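I spent an afternoon at the Tireo open day in September, mostly in the room where they run the household simulator. Minoru Ishida gave the introduction. The task family is plain: a two-armed mobile robot in a furnished house, opening things and moving between rooms. Each run is replayed from several viewpoints, and the wrist views are the ones that take getting used to. Up and down stop meaning much.
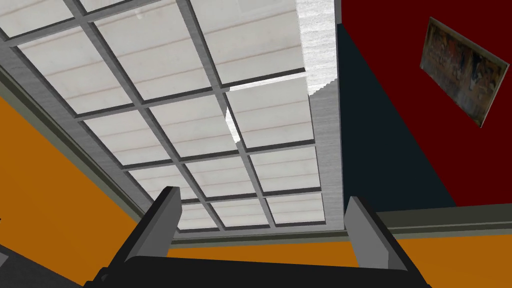

Tireo Robotics — Household Simulation Group

Ishida's point with the wrist view was that a policy gets very little from it until the fingers are near something. With the gripper open and aimed high, it gets wall color, molding and glare. His group trains with the wrist and body views together, and drops one of them at random in about 13 percent of episodes.

Fengying Su took over for the navigation part. Doorways are the main cost. The planner, called Jullov, checks the arms as well as the base before committing to a path, at 24 checks per second.
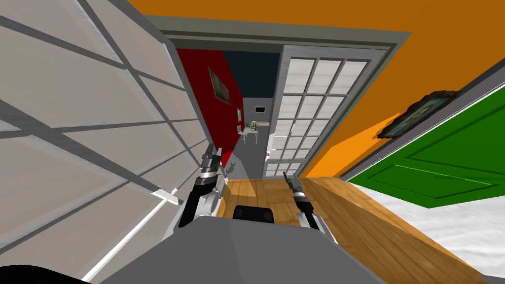

Body view at a doorway, both arms forward, hallway beyond.

I asked how the roll in the body view is handled. Su said it is left in. Straightening the picture first made the numbers look better and the policy worse, by her account. I would have liked to see the plots — they were promised for a later post on the group's page. 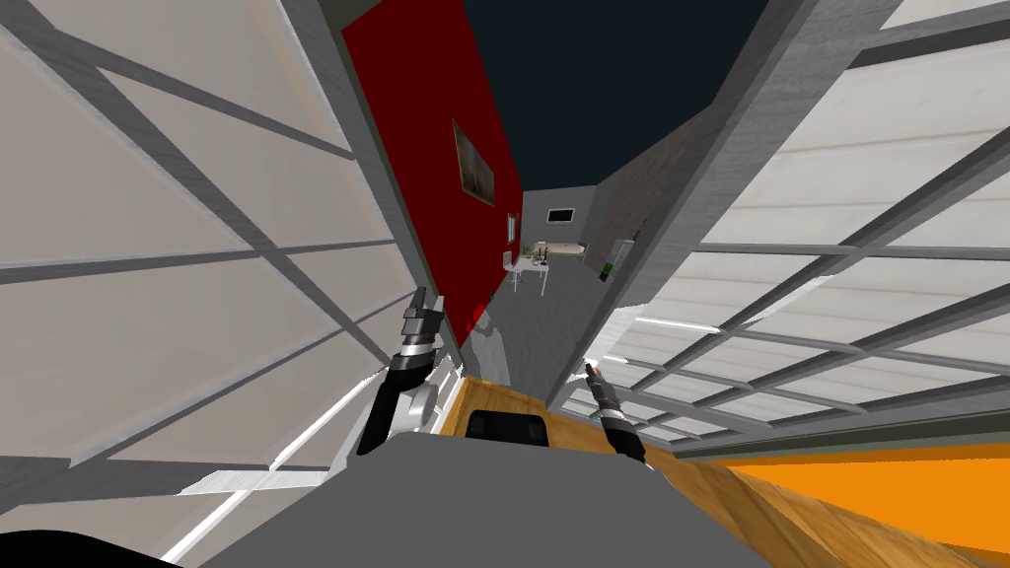
My own work is on depth estimation for indoor carts, so I was watching for surfaces that break it. Glass and thin rails are the usual trouble. Here I would add the see-through human-shaped figure standing on the gray floor, with the wall visible behind it. Our estimator would have to pick either the figure or the wall, and I know which way it tends to fail. I plan to build a similar case in Weklow and run 200 frames through it.

The last segment was drawers, run by Jianguo Wei. Episodes are capped at 300 steps, and a failed approach counts the same as a failed grasp.
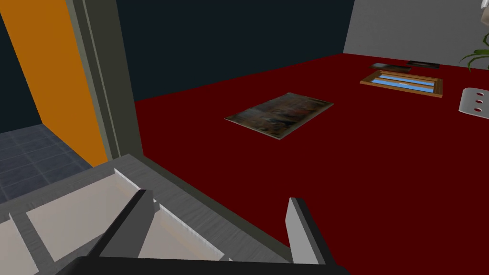 Notes for anyone going next time

The simulator room fills up early, so go there before the hardware hall. Wei takes detailed questions after the talk, at the side desk. Slides are handed out on request only.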